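Speaker notes – two-arm planning talk, Elholm, 2023-04-06

20 min + questions. Don't run over like in November.

Open
Skip the bio. Say name, say Skenwood, move on.
One line on what the talk is: how we got two arms to share one small workspace without the planner freezing up. Mostly software. No new hardware, no learning results, say so early so people can go get coffee.

Slide 2 – the stack
Gralia = our planner. Srour = the logging and replay tool. People mix these up every time, say it twice.
Perception sends object poses, Gralia makes a joint plan for both arms, controllers run at 200 Hz. Planner does NOT run at 200 Hz. Someone will ask.

Slide 3 – what we tried first
Each arm planned alone, other arm treated as a moving obstacle. Fine in sim. On the real thing they'd both stop and wait for each other. Forever. Play the clip, let it sit for a few seconds, it gets a laugh.
Then priority rule – left always goes first. Works, slow, right arm spends its life parked.
Now: one plan, both arms, shared clock. Either arm can be told to slow down but never to stop dead unless it's a real fault.

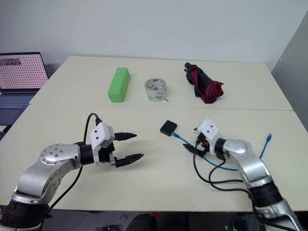
Cables. Spend time on this part, it's the bit people write to us about afterwards. The planner knows links and joints. It knows nothing about a loose loop of cable hanging off a wrist. We padded the wrist with a fat capsule and that covers most of it. Costs reach near the middle of the table. Tried a proper cable model, too slow, dropped it. And thin cable lying on the table is a separate problem, that's perception and not planning – depth returns on it are bad, the mask breaks into pieces, the grasp lands on the wrong piece. Don't promise a fix.

Clear tape is the other bad one. Depth goes right through it. We fall back to the color image and take the table height as given. Ugly. Say it's ugly.
Folded umbrella: pose estimate is close to meaningless, we only keep a center and a long axis.

Slide 6 – numbers
3685 plans logged in Srour. 305 came back with no solution in the time limit. The limit is 100 ms, put that up before the count or the count looks worse than it is.
Most of the 305 are both grippers wanting the same spot. Fix for that is in task ordering, not in the solver, adn we haven't done it yet.

Slide 7 – replay
If time is short cut this one.
Srour replays a run with the same timestamps, so you can swap the planner and keep the sensor data. Found two clock bugs this way. Tell the one where the left arm state was a full cycle old.

Last slide
Open stuff: cables, see-through things, task ordering.
Config files shared after the talk, no weights becuase there are none.
Repeat the questions into the mic. Laptop charger is in the side pocket.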